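Two baskets for desk stationery

By Faraji Were | Sunday | Filed under: storage

This site uses cookies. Accept | Settings

The old drawer held pens, clips and receipts in one layer. I have replaced it with two white plastic mesh baskets, kept one behind the other on the table. The rear one takes the zipped pouch.

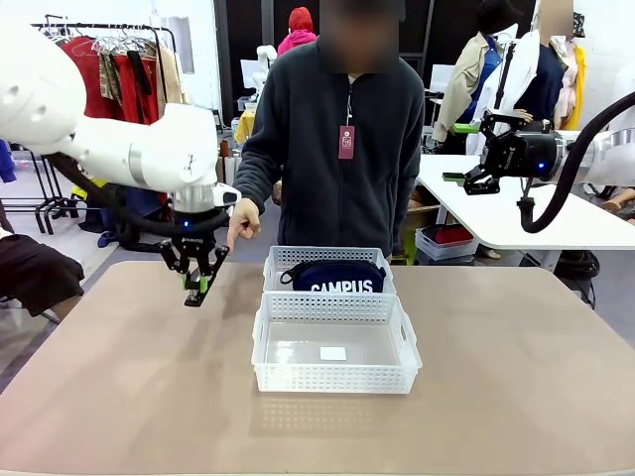 Mesh suits stationery. Dust falls through, and the contents can be checked from the side. Paper smaller than the holes will escape, so receipts go in an envelope.

The front basket is the larger, with cut-out handles at both ends. It takes the stapler, laid flat.

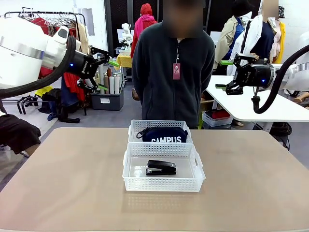 Page last modified: May, 16:40

Staples stay in their box of 3000. Igor Grabowska suggested decanting 500 into a jar. I tried it and the strips broke up.

Pens live in the navy pouch, zip closed.

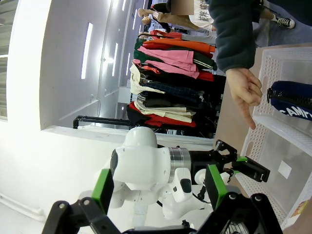
Vol. 2, No. 8

Labels are plain white paper, cut from 80 gsm sheets. Card at 100 gsm curled at the corners. Next job is the cable drawer.

14 shares | 3 comments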